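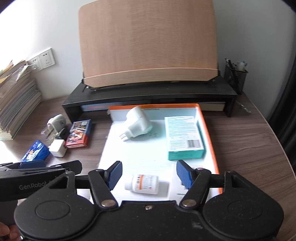
How to Clear a Cluttered Desk Using a Box Lid

I love a clear desk, and I am terrible at keeping one. Papers pile up on the left, small stuff collects in front of the papers, and one day I notice I'm writing on a patch of wood the size of a postcard. So this is my method, and it takes me 17 minutes when I don't stop to read old mail (I always want to read the old mail).

What you need

A shallow cardboard lid, the kind that comes off a box of almost anything
A dry cloth
A rubber band or two
A pen and some scrap paper

Step 1: Put the lid in the middle

Push your keyboard or notebook out of the way and set the lid right in front of you. I'm a huge fan of lids! The sides are low, so you can see every single thing you drop in, and small items can't roll off the desk. Mine has an orange border and one torn edge, and the size, x23x12.5x5cm, is still printed on the inside. I wouldn't trade it for a fancy tray.

Step 2: Small things first, paper later

Everyone wants to attack the paper stack because it's the tallest. Please don't! Paper means reading, and reading eats your evening. Go for the little pieces first: chargers, adapters, caps, clips, bits of clear plastic. Pick them up one at a time and put them in the lid. No sorting yet. 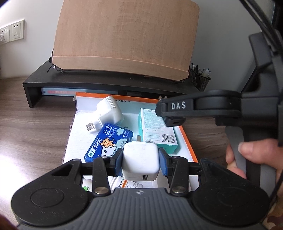
Chargers and plug adapters are the worst for spreading out, so I give them one end of the lid and keep everything else at the other. Lay adapters on their sides so the prongs don't poke up at you. Bathroom items count too. A case of dental floss picks can ride along in the lid until you're done, then it goes back to the sink in one trip.

Step 3: Test the chargers

While they're all together, plug each one in and try it with a cable you know is good. Write "works" on a scrap of paper and band it on. Burgi Zürcher taught me this one after she found 2 dead chargers she had been moving from desk to desk since January.

Step 4: Use the space under the riser

If you have a monitor riser or a low shelf, the gap underneath is lovely for flat things. Notebooks, a pad of paper, a slim folder. Keep it to one layer! Once you stack things in there, you'll never pull out the bottom one.

Pens go in one holder on top, at whichever end your writing hand likes. Scribble with each pen before it goes back in.

Step 5: Now the paper

Take the whole stack off the desk and put it on a chair. Make two piles, keep and recycle, and look only at the top line of each sheet. Empty plastic sleeves get smoothed flat and saved together. Booklets stand upright if you have a shelf for them.

Step 6: Wipe and return

Wipe the bare desk with the dry cloth, going into the corners by the wall. Then empty the lid: chargers in a drawer, floss picks to the bathroom, mystery pieces in an envelope with today's date on it. If you haven't opened the envelope in three months, out it goes.

Leave the lid under the riser if it fits, or stand it beside the desk for next time.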